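22 Aug 2022

Up before six to get the last of the blackcurrants off the bushes behind the shed. They should have been done in June or July by rights but these are the late ones Dad put in, and they hang on. The birds had taken most of the top. I got enough for a few jars and came in with my sleeves soaked from the leaves.

Walked down to Plevham for the bread and the paper. The river is lower than I have ever seen it. You can walk right out to the old mooring posts on dry mud, and there were two lads doing exactly that with a dog. The woman in the baker's said the hosepipe ban is staying on. I have been carrying the washing-up water out to the beans every night and they are still going yellow from the bottom. The runners have stopped setting. The courgettes carry on regardless.

Letter from the water company on the mat when I got back, to say they will be digging up Fledon Road for 3 weeks from next month. That means the bus will go round by the school again and I shall have to walk up to the top for it. I put the letter behind the clock.

Rang Vidar Strömberg about the allotment show. He has agreed to judge the onions and the preserves, but he won't do the cakes after last year. He says entries are down to 20 so far and he blames the weather. I told him I would put in a jar of the blackcurrant and possibly the shallots, if I can find a plate's worth that match. He talked a good while about his knee. The hospital at Starinmont has put him off a second time and he is thinking of going private, which would be 3000 just to start with. I said I would drive him over if he gets a date.

Made the jam after dinner. Used the recipe in Mum's hand, which says "sugar as usual" and gives no weight, so I went by the bag. It took a long time to set. I had the back door open and the wasps came in, and I had to keep a plate over the pan between stirs.
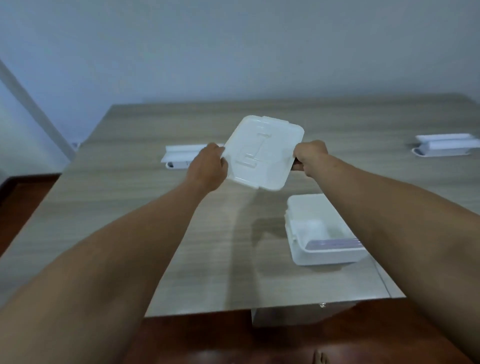 Freezer next, as it couldn't be put off any longer. I had bagged the spare beans back in the wet spell and they had gone into one solid lump, so this time I am using tubs. The best ones for it are the oblong sort with rounded corners and a white plastic lid, the kind with a raised pattern like a long capital I on top. They stack well and I can write on the lid in pencil. Broad beans at the bottom, then the stewed apple, then whatever currants didn't go in the pan. Must ask Jean for her old ones before she throws them out.

Sokol's man never came about the gutter. Will ring again in the morning. No rain forecast, so it hardly matters. Bed at ten with the window open.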